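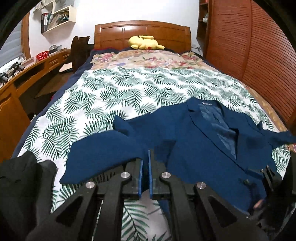 Ticket 58 - Navy suit jacket, creases at the elbows after folding
Opened by: Palesa Khumalo
Status: Closed
Category: Clothing care / packing

Hi all, hoping someone on the help desk can sort me out before my cousin's wedding in Nelton. I've got a navy suit jacket that has to travel in a carry-on, and every time I fold it I end up with a hard crease across both sleeves. The body comes out fine (mostly!), it's the sleeves that look like I slept in them.

What I've tried so far:

Folded in half down the back seam, sleeves in. Crease at both elbows.

Rolled it up around a towel. Better at the elbows, but the lapels went a funny shape and it took up half the bag.

Laid it on the bed face up with the arms out and folded them across the front. Looked neat going in, looked terrible coming out.

I'm working on top of the bed because it's the only flat spot in the flat big enough. The ironing board is no use for this, the jacket just slides off. I don't own a steamer. The bag is a Fodero cabin case, the soft-sided one, and it's already got shoes in the bottom.

Reply from Rochelle Obi, 4:20 pm

Hi Palesa, a few things to check. Is the jacket buttoned when you fold it? And are you starting face up every time? Your sleeves are probably bunched before you've folded anything. If there's a peak of fabric standing up partway along the arm, it gets pressed flat into a crease as soon as there's weight on it.

Try this order:

Empty the pockets and leave it unbuttoned.
Turn it face down and smooth the back with your palms, collar to hem.
Run each sleeve straight from the shoulder, then bring it in down the back so the cuff points at the hem.
Put a rolled T-shirt where you're about to fold, then fold the bottom up once.
Shoes out of the bottom of the case and down the wheel end. Jacket goes in last, on top.

Reply from Palesa, 7:05 pm

Okay, yes, guilty - I was starting face up and both sleeves were all bent about. Did it your way and left it in the zipped case for 20 minutes as a test. Right sleeve perfect. Left sleeve still has a faint line, but I reckon that's the old crease and not a new one. Is there any way to get that out without an iron? The care tag says cool iron only and I don't trust mine, it's an old Gkikas with two settings, off and lava.

Reply from Rochelle, 7:40 pm

Hang it on a wide hanger in the bathroom while you shower, door shut, well away from the spray. Give the sleeve a gentle tug downwards afterwards and leave it overnight. Don't put it back in the case until it's completely dry.

Update from Palesa, next morning

Line's gone! Jacket is staying on the hanger until I leave for the airport. Happy for this one to be closed, thanks heaps Rochelle.

Closed by R. Obi. Fix: fold face down, sleeves straight, padding in the fold.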